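Call for participants: teleoperators for a simulated control panel (paid, remote)

Jovar is looking for people who will help us to collect demonstrations for a learning system. You will drive a robot arm in simulation, from your own computer, and operate the controls of a panel by written instruction. No degree is asked, and you do not need to have worked with robots before.

The work is done in our simulator, which we call Deltitz. You see the panel, the table and the arm from several viewpoints, and you choose which ones you want to keep open.

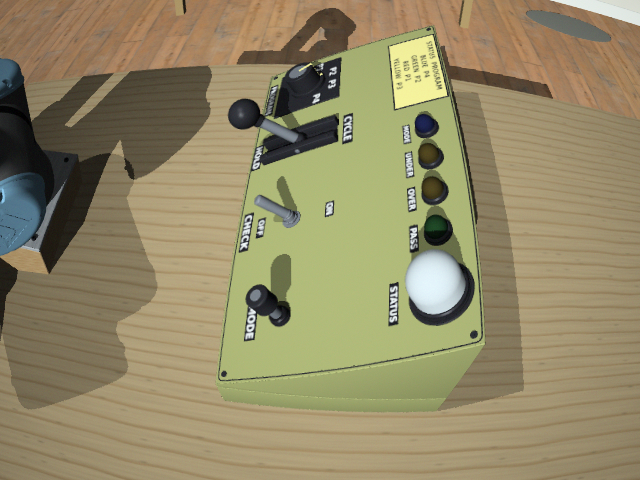
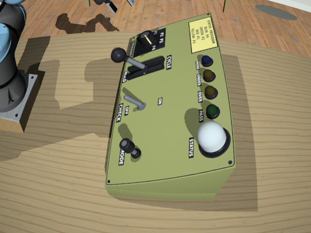
The olive-green panel with its selector, lever and toggle switch, in all four views. 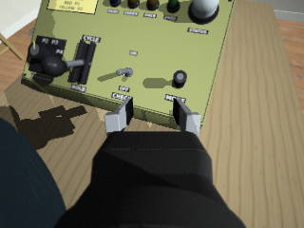
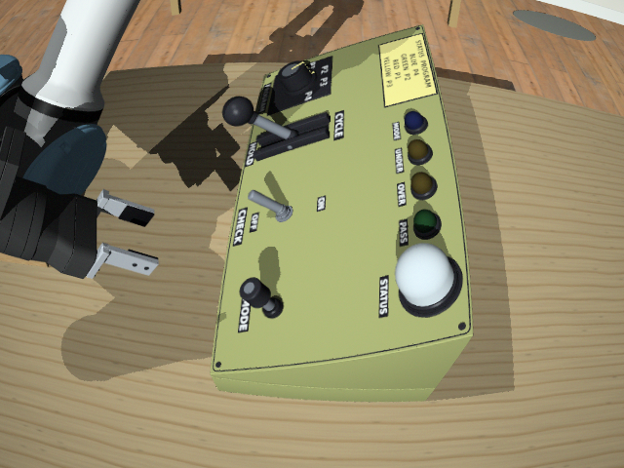
One of our operators from the spring round, Balaskas, wrote to us afterwards that the first evening was harder than expected and the lever was to blame for most of it. You think you have hold of the ball and you have only pushed it, Balaskas wrote, and then you must go back, open the fingers and come again from a better side. By the third session it was going well, and the toggle had become the favourite task. The same letter asked us to tell new people that slow recordings are also accepted. We are glad to do so: they are accepted.

What you will do

Each task is one sentence, for example "move the lever from HOLD to CYCLE" or "turn the program selector to P2". You read it, start the recording, carry out the movement and stop the recording. Then you mark the attempt as good, bad or unsure. Some tasks have two steps, such as setting the selector first and pressing the large white STATUS button after it.

Please do not delete the bad attempts. A recording where the gripper slips and you correct it is useful for us, and it is paid the same as a clean one. What we cannot use is a recording where the operator has left the computer, or where a different control was moved than the sentence says and it was marked as good.

Between tasks the arm returns to its starting position and the panel may be turned a little on the table. This is intended. We ask you to look again at the panel before every attempt and not to repeat the last movement from memory.

Time and payment

We ask for 40 accepted recordings per week, during 3 weeks. Most operators need around 2 hours per session at the beginning and less later. You may work at any time of the day, but the support chat is only answered from 9:00 until 17:00.

Payment is per accepted recording, and the rate is written in the agreement which you receive before you begin. The training session is also paid. If you wish to stop before the end, you are paid for everything accepted until then.

What you need

A computer with a separate graphics card and a stable internet connection. A game controller with two sticks; if you do not have one, we can lend it. A keyboard alone is possible but tiring, and we do not recommend it for the lever tasks.

You should read English well enough to follow short instructions. The labels on the panel are in English and the tasks use exactly these words. You must be 18 or older. Left-handed persons are very welcome, the controller layout can be mirrored.

If you have difficulty to see the difference between green and red, please still apply. The tasks name the lights by their labels, and you can tell us if an instruction is unclear for you.

What we record

We store the movement of the arm, the simulated camera views, the instruction and your mark. We do not record your face, your voice or your screen outside the simulator. The recordings are kept under an operator number. Our partner Trustus checks a part of them for quality and sees only this number.

The data will be used to train a model which should operate panels of this type from a spoken or written request. A part may be published later for other researchers. This is explained in the consent form, and you can say no to publication and still take part.

How to apply

Fill in the short form on the Jovar participants page. Tell us in a few lines which hours suit you, which controller you have and if you played or worked with something similar. A CV is not necessary.

After this we send you a trial with a few tasks. It is not an examination, we only want to see that the connection is good and that the controls are comfortable for you. Everyone receives an answer, also when the places are full.

There are 99 places in this round, and the first group begins in March. Questions about the equipment can be sent through the same form, please write "equipment" in the subject field.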